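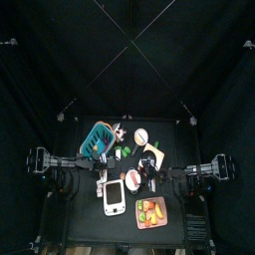
Figure 2. Toy kitchen objects on a dark tabletop, with a teal basket to the left.

3.1 How we asked people about pretend cooking

I should admit up front that I came to this topic as a parent before I came to it as a researcher. My daughter ran a restaurant out of a shoebox for most of a winter, and I got curious about where her menu came from. She had never ordered soup anywhere in her life, and yet soup was all she served. So when Lingyun Dai asked if I wanted to help with a study of pretend cooking in the Ridwood neighborhoods, I said yes before she got to the end of the sentence!

We sent a short survey home through the preschools and got 176 replies back, out of 190 sent. That's a lot better than I'm used to (my last survey was on bedtime, and tired people don't fill in forms). Parents told us what their kids "made," who got to eat it, and what happened when a grown-up said no thanks. Then Dehua Zou and I visited 20 of the families at home and just sat on the floor for an hour. My knees have opinions about that part of the method.

We kept the home visits loose on purpose. Dehua took notes by hand, I mostly got fed. We didn't bring toys of our own, and we didn't suggest a meal. If a kid wanted to play trains instead, we played trains, and that visit still went into the data as a visit with no cooking in it.

3.2 What got cooked

Soup, again. I felt a little better about the shoebox restaurant after that. Soup is easy to pretend — anything can go in, stirring is fun, and you can hand over an empty bowl and nobody argues. Eggs came next, and then a wide group of things we ended up coding as "mixed," which covers one boy's dinosaur pie and a very serious tea made of buttons.

What surprised me more was how often the cook refused to eat. Kids served parents, siblings, stuffed animals and us, and then went straight back to the stove. Lingyun reads this as practice at being the one in charge of care, and she may well be right. I lean toward something simpler: serving is where the attention is. We argued it back and forth all through April and never settled it, so both readings are carried into Section 4, where we look at who gets served first.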